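Flostalow Teach Kit

Hi, I'm Dulce Tapia, and I put together the Flostalow kit after a couple of years of showing arms how to do small, fiddly jobs. You move the Rirari hand controller, the arm copies you, and Gravano (our recording software) saves the lot so you can play it back or train on it later. I've been running one on my own bench since September and I still get a kick out of it!

My favourite starter task is a small white block and a round green dish on a grey mat. It's cheap, it's quick to reset, and you'll find out in an afternoon whether your grip timing is any good. 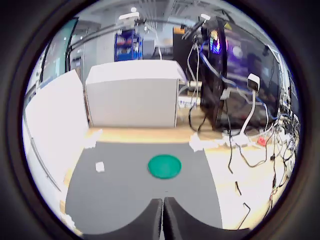
The view past the fingertips, with the mat taped down at the corners.

What's in the box: the controller, a clamp, two camera mounts, cabling and a Gravano licence for 3 computers. The arm is sold separately (most of our customers have one bolted down already). If you want to guide the arm by hand instead, add the Ciobanu handle, a chunky grip that fits above the gripper and has the record button right under your thumb.

A word on mats. Go matte, go dark, and tape it properly. I've lost a whole morning's demos to a mat that crept a finger's width toward me, and I'd love to save you the colourful language. Same goes for cables – pin them to the table well away from where the arm swings.

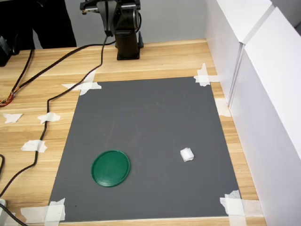

How many demonstrations should I record before training?
Start with a small batch, train on it, and see where the arm gets muddled. Then record more from those exact spots. Varied starting positions will help you more than the same tidy run over and over.

Delay between your hand and the arm is low enough that I stopped noticing it by my second cuppa. Slow down near the object, though. New folks (me included, back then) rush the last little bit and then wonder why the playback is jerky.

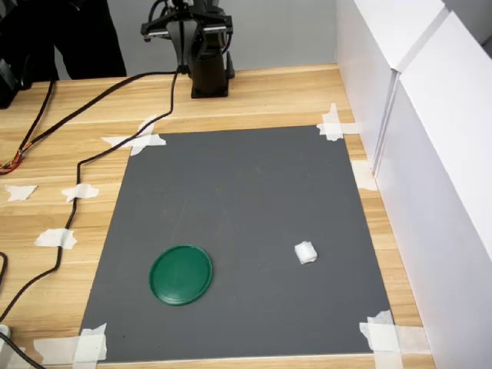 Once you've got the hang of that, try swapping sides, or start with the arm up high so it has to learn the whole approach. Gravano lets you trim the dithering off either end of a run, and you can bin a bad one with a double tap.

Part number 2619. Orders in before 2 in the afternoon go out the same day, and spare clamps come in packs of 4.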